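首页 生活 居家 衣物 专栏 往期 订阅 搜索

床上的那几件衣服

晚上九点多，罗萨里奥·内维斯（Rosário Neves）把床头灯打开，开始处理床上的衣服。她在Flimham的一家旅馆做过布草管理，后来转到Clerkov洗衣店管收发，跟织物打了半辈子交道，自己家里的衣服却和多数人家一样，先在床上堆着。

“脱下来放哪儿”，大概是卧室里每天都要回答的问题。衣柜是给干净衣服准备的，洗衣筐是给脏衣服准备的，穿过一次、说脏不脏的衣服没有固定位置。于是床尾、椅背、门后的钩子轮流承担。内维斯管这类衣服叫“半天的衣服”，意思是穿了半天，还能再穿半天。

我们在三月开始做这个选题，向读者征集卧室里衣服的去处，收到222份回信。问题只有一个：今天脱下的外衣，现在在哪里。回答“在床上”的有49份，写“在椅子上”的比这个多，写“在衣柜里”的少一些，其余的答案很分散，有人写在浴室门把手上，有人写在孩子的小床上，孩子已经上大学了。还有一位读者写了满满一页，讲她和丈夫关于一把椅子的归属问题，最后也没有说衣服在哪里。

床有它的好处。床面大，高度合适，叠衣服不用弯腰。衣服摊在床上，哪里皱了，哪里有线头，一眼能看出来。坏处也很明显：到了睡觉的时候，衣服必须挪走，而人在那个时候最不愿意叠衣服，多半是整堆抱起来，换一个地方放下。第二天早上再抱回来。内维斯说她见过同一堆衣服在床和椅子之间来回搬了一个星期，最底下那件已经没有人记得。

要让床上的衣服少一点，她的办法是从拿起来那一下开始改。

大部分人从一堆衣服里拿一件，是抓住露在最上面的地方往外拽。抓到袖子就拽袖子，抓到下摆就拽下摆。衣服从堆里出来的时候带着别的衣服，整件布挤成一团，褶子一层压一层地垂下来，要再抖一遍、找一遍领子，才知道正反。深色衣服更费事，黑布上的缝线和布面一个颜色，灯光不好时连前后都要用手摸。

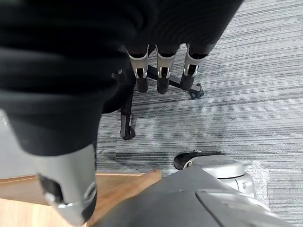 先找领子，或者先找腰

内维斯的规矩是上衣找领子，下装找腰。手伸进堆里不急着往外拉，顺着布边摸过去。领子和腰头都比别处厚，有硬度，摸几次就熟了。找到以后两只手捏住两端，提起来，让布自己往下垂。衣服悬空停一两秒，大的折痕会松开一部分，这时候再放到床上，铺平省一半力气。

她在洗衣店教新来的人，第一个下午只练这一个动作。店里的收发台是一张长桌，每天要过手的衣物有700件上下的时候，多抖一次就是多站很久。家里当然没有这么多，但动作是一样的。

有几种衣服她会区别对待。

针织的衣服不提肩膀。捏着两个肩点提起来，重量全挂在那两点上，时间一长，肩头会鼓出两个小包。她用两只手从下面托，像端一盘菜那样端到床上。

衬衫提领子后面那一段。领子前面有扣子，扣着的时候提，领面容易被拉歪。

裤子对着裤缝提，两条裤腿的内缝对内缝，外缝对外缝，腰头自然就对齐了。很多人叠裤子对的是裤腿的边，对了半天腰头还是斜的，问题就出在这里。

不知道是什么的，先放下，找标签。

关于深色衣服，她补充了一点。深色的布容易显毛，放在浅色被子上，会把被子上的细绒粘走，看着更旧。她会在床上先铺一条旧毛巾被，衣服放在毛巾被上叠，叠完把毛巾被卷起来收进抽屉。毛巾被是早年旅馆淘汰下来的，边上的线已经重新锁过两次。

这条毛巾被的事在征集回信里也有呼应。有一位读者用的是野餐垫，有一位用的是拆下来的旧窗帘。还有人坚持直接放在被子上，理由是被套反正每周要换。

白被子与地上的路

卧室里最大的一块布是被子。被子铺平了，房间看起来就算收拾过；被子乱着，别处再整齐也没有用。内维斯在旅馆的时候，客房的被子要求四边垂下的长度一致，检查的人会蹲下来看。回到家里她放宽了许多，只要求被面上没有大的鼓包，靠墙那一边塞不塞都行。

她铺被子站在床尾，抓住两个角往上一送，趁空气还在里面的时候往后退一步。被子落下来，边上会垂成松松的褶，这些褶她不管。有人喜欢把垂下来的部分全部掖到床垫下面，那样睡进去脚是绷着的，第二天又全踢出来。

床裙是很多人忽略的部分。被子垂下来，下面还有一圈床裙，床裙再往下才是地面。床裙拆洗要抬床垫，一个人抬不动，所以很多家庭一年也不洗一次。她的建议是用吸尘器的软毛刷头沿着下缘走一圈，荷叶边或者波浪形的下摆容易挂灰，要顺着弧度慢慢走。如果床裙和地面之间留着一道缝，灰会从缝里进去，床下也要一起吸。浅驼色、米色的床裙脏了不显，这是优点，也是它总被拖着不洗的原因。

枕头放在靠墙的一头，枕套可以和被套不同。内维斯自己偏爱格子枕套，白被子配灰白格子，落了头发不那么刺眼。纯白的枕套她洗得太多，现在不想在家里看见。

地毯方面，带细条纹的最耐看。灰、褐、驼几种颜色混在一起，踩过的痕迹和小碎屑都不显。吸的时候顺着条纹走一遍，再横着走一遍，横着那一遍能带起更多东西。床和椅子之间那块地方是每天走得最多的，她每隔一天吸一次，别处一周一次。

说到椅子。卧室里放一把办公椅，如今很普遍，家里写字、开会都在那里。网布椅背透气，坐着舒服，挂衣服却不行。外套挂上去，肩膀没有支撑，往两边滑，滑下来就到了地上，椅子的轮子再从袖口上压过去。她在店里收到过好几件袖口有黑印的浅色外套，问下来，都是这样来的。扶手更不适合挂东西，衣服搭在扶手上，人坐下时手肘压着，一天下来布料会起亮光。

椅子最好是空着。她认识的一位家具店店主，在Guzmán街开店，卖过一种专门挂衣服的木头架子，叫Plestero，前面一根横杆挂裤子，上面一个肩形的托板放外套。她买了一个，用了10天，架子上的衣服就叠了四层，和床上没有区别。架子后来送给了妹妹。

绿的和黑的

我们请内维斯拿两件衣服，把她的办法从头走一遍。她挑的是一绿一黑，颜色分得开，讲的时候好认。绿的是上衣，颜色介于青和绿之间，领子附近有一小块灰色格子。黑的在旁边，有一部分压在绿上衣下面。
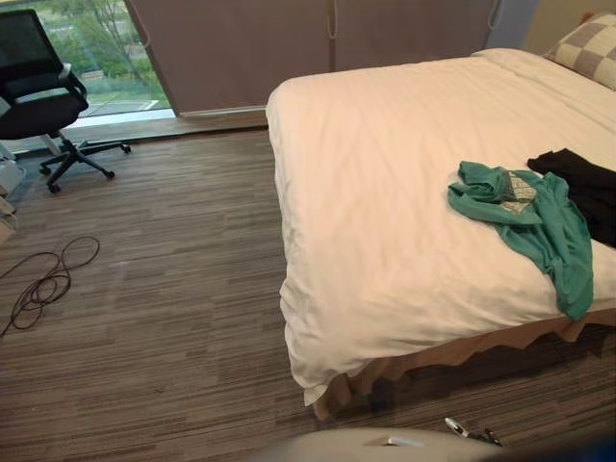
先分，再叠

她的顺序是先把两件分开，再决定谁先叠。

被压着的那件不要先抽。很多人看见黑的在下面，顺手就从底下抽出来，上面那件跟着翻一个身，刚才是什么样子就全没了。正确的做法是先把上面的拿走。上面的绿上衣，袖子缩成一团，下摆顺着床边拖下去，要先把拖下去的部分提回床面。下摆悬在床边的时候，整件衣服都在往外滑，这时在床面上怎么抹都抹不平。

提回来以后，找领子。她说领口附近有异色布料的衣服最好找，格子也好，织标也好，手没摸到，眼睛先看到了。把领子转到朝向枕头的方向，下摆朝床尾，这样叠的人站在床尾，衣服是正对着自己的。方向统一了，叠十件和叠一件是同一套动作，不必每件都绕着转。

然后处理袖子。缩成团的袖子，从肩缝开始往外捋，一只手按住肩，另一只手隔着布把里面的褶推到袖口。不要抓着袖口直接拽，拽出来的袖子是拧的，叠进去看着平，挂起来就能看出一道斜纹。

两只袖子都平了，向中间折。左边折过来三分之一，袖子顺着身片的边往下放；右边同样。最后从下摆往上，折两次或者三次，看抽屉有多深。她家的抽屉浅，折两次。

绿的叠完放在一边，轮到黑的。黑的如果本来就是松松折着的，有人会想，既然已经折了，就这样放进抽屉算了。她不同意。松折的衣服里面是什么情况，外面看不出来，有可能袖子反着，也有可能口袋里有东西。她会全部展开，摸一遍口袋和内衬，再重新叠。洗衣店收衣服时摸口袋是规矩，她摸出过钥匙、车票、药片，摸到过一整块没拆包的巧克力，那是夏天。

两件叠完，被子上还会留下衣服压过的浅印。用手掌从床头往床尾推一下就行，用不着重新铺。

哪些该进洗衣筐

叠的过程也是检查的过程。内维斯的判断标准只有几条，写在这里供参考。

领口内侧，对着光看一眼，颜色发深就洗。绿色、蓝色这样的中间色最容易看走眼，穿着的人觉得还干净，翻过来领子里面已经有一圈。

腋下，闻。她认为这一步没有别的办法可以代替。

袖口，尤其是在桌前工作的人，右手袖口的下面那一侧。惯用左手的就看左边。

黑色衣服看不出脏，要靠日子记。她的习惯是穿过一次的黑衣服，叠的时候标签朝外，穿过两次的标签朝里，看见标签朝里的，下一次就直接进洗衣筐。家里别人不懂这套记号，有时会替她叠好，记号就乱了。乱了她就全部洗一遍。

还能再穿的，她放在衣柜最下面一格，单独一格，和干净的分开。那一格没有门，通风，大小刚好放五六件，放满了就必须处理。征集回信里用类似办法的人不少，有人用的是一个敞口的藤筐，有人用行李架，有人在门后装了三个钩子，规定每人一个，多出来的一个给客人。

关于早上还是晚上

叠衣服的时间，读者的意见分歧最大。主张早上的人说，早上光线好，叠完出门心里清楚。主张晚上的人说，早上根本没有时间，能把被子拉平就不错了。

内维斯两种都试过。在旅馆的时候她早班，四点半起床，不可能在家里叠任何东西，衣服就在床上放到下午。换到Clerkov以后上的是中班，上午有一段空闲，她在窗边把前一天的衣服叠完，再去上班。窗边的光对看污渍特别有用，灯下看不见的油点，在窗前转个角度就看见了。现在她又改回晚上，理由是丈夫早睡，衣服不挪走他没有地方躺。

她不赞成攒到周末一起做。攒一周的衣服铺满一张床，叠到后面手会快起来，袖子不捋了，口袋不摸了，叠出来的东西放进抽屉，取出来还得再熨。她宁可每天叠两三件，时间控制在烧一壶水之内。水开了还没叠完，剩下的就放进那一格里，第二天再说。

采访结束前，她把叠好的绿上衣又翻过来看了看领子，决定还是洗。黑的那件放进了最下面一格，标签朝外。

罗萨里奥·内维斯关于床裙拆洗的步骤，将在下一期刊出。读者如有自家衣物收放的办法，可继续来信，信封上请注明“半天的衣服”。

2024年4月16日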